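Mondus Brick Peel-and-Stick Wallpaper, two months in

Posted 2021-02-16

I have wanted an exposed brick wall since I was twenty-six and went to a party in one. What I have is a rented ground floor unit in Skemville, built by people who had heard of brick and decided against it. So in December I bought nine rolls of Mondus Old Foundry, the self-adhesive kind, in a color the company calls Ember and my sister calls pizza restaurant.

First, the buying. Mondus sells it by the roll and makes you do the math in square inches, for reasons I assume are spiteful. My wall has a corner, an outlet and a ceiling that drops by half an inch from one end to the other, so I ordered a roll more than the calculator told me to. Do the same. I used every bit of it and finished with a scrap the size of a paperback.

The rolls arrived in one long box with the instructions printed on the inside of the lid, which I had already cut in half to get the box open. They run to six steps. Step four is "Apply to wall."

The backing paper peels well for the first foot, and then it wants to come with you. The trick (I learned it from Yaqin Feng, who has papered three apartments and lost only one deposit) is to peel a hand's width, stick that, and pull the rest down from behind with the roll hanging under its own weight. Start at the top. If you start at the bottom you will end up wearing it.

Adhesion is good. Too good on bare paint, in my opinion, and you get one honest try at moving a strip before it starts to stretch. Once it stretches, the bricks on that strip no longer meet the bricks on the next one, and you have built something no mason would sign. Pattern matching on my first two seams is poor. By the fifth I was fairly smug. The seam by the corner I don't discuss.

Cutting around the outlet was easier than I feared. Turn off the power, take the cover off, paper straight over the hole, slice an X, fold the flaps in and trim, put the cover back. Twenty minutes, of which fifteen was looking for the screwdriver.

Now the wrinkles. The listing says "bubble-free." I got bubbles, and those mostly do come out with a plastic smoother or an old library card. Folds are another matter. Where the paper goes up high and your arms get tired, it creases, and a crease stays creased. I tried a hair dryer on low, which a good many of the online comments swear by. It softened the vinyl enough for me to make the fold slightly longer. From the doorway it passes. From the desk, where I sit all day, I know exactly where to look.

How does it look otherwise? Better than it should. The print has proper variation in the reds and the mortar lines are pale enough to read as mortar in the evening. In full daylight it looks like a photograph of a wall, and I have made my peace with that. Guests touch it. They all touch it, and then they make a small sound.

I did try a sample of the Neltari brick before settling. It is embossed, so you get a bit of texture under your fingers, and it costs nearly twice as much. It also smelled like a new shower curtain for a week, and that was one square taped inside a closet. The Ishida sample was handsome, thick and gray, and it fell down overnight. I found it on the cat.

Cleaning is a damp cloth and no scrubbing. I had coffee on it in the first week and it wiped off without a mark. As for removal, I peeled a test corner behind the bookcase last weekend and it took a fleck of paint about the size of a lentil. Multiply that by a wall and I expect a conversation with my landlord, who so far thinks I have excellent taste.

Good: the price, the color, the outlet, the coffee.

Bad: the stretch, the creases, the lid.

Would I buy it again? For one wall, with a second person on the ladder, yes. I would not do a whole room. One wall of fake brick is a decision, and four is a theme. If your walls have any texture at all, get a sample first and leave it up for a full week, somewhere the cat doesn't sleep.

Three and a half stars. It would be four if the company admitted that ceilings are not level. 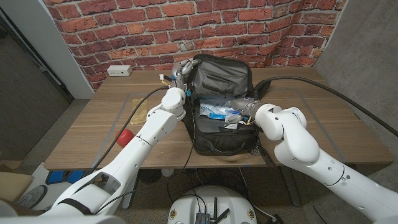

Brick-pattern wall with the outlet low on the left. Folds at upper right.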